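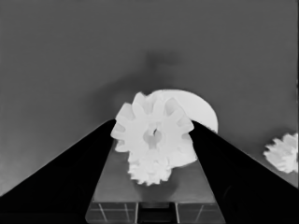 ## Open day at Trustlow: sorting gears in simulation

Thirteen of us went to the Trustlow workshop in March to see the gear-picking project that Tumaini Rweyemamu wrote about in an earlier issue. The visit lasted most of an afternoon. The simulation took up the first half, and that was the part people asked the most questions about.

The task sounds simple. A two-finger gripper goes down to a surface with gears on it, closes on a part and lifts it out. All of it runs on a computer before any real hardware is used. The parts are plain white and the fingers are black, so the view from the gripper is easy to follow on a big screen, even from the back row.

Arsen Onyshchenko ran the demonstration. He said single gears lying apart from the others were solved early on, and that the team now spends its time on clusters. A spur gear may sit squarely between the fingertips with a flat disc right behind it and a smaller toothed gear tucked below. The software then has to decide if it is holding one part or several. Their program, called Olleno, looks at the finger gap and the camera view together and gives each grasp a score. A low score means let go and try again.

Tumaini asked how many attempts they run. Arsen said 700 in a normal batch and 2000 before any change is passed on to the Purby team, who build the real cell. A batch runs overnight.

There were questions about shadows, too. Arsen said the soft gray ones under the parts are left in on purpose – an earlier version without them did well on screen and poorly on the bench.

After coffee we moved next door for a talk on finger wear by two people from Ung. Their slides will be sent to members who signed the sheet. Anyone who missed the sheet can write to the newsletter address.

The next visit has 22 places. Bring closed shoes, as the second room is a working shop. Names are due by 2020-04-01.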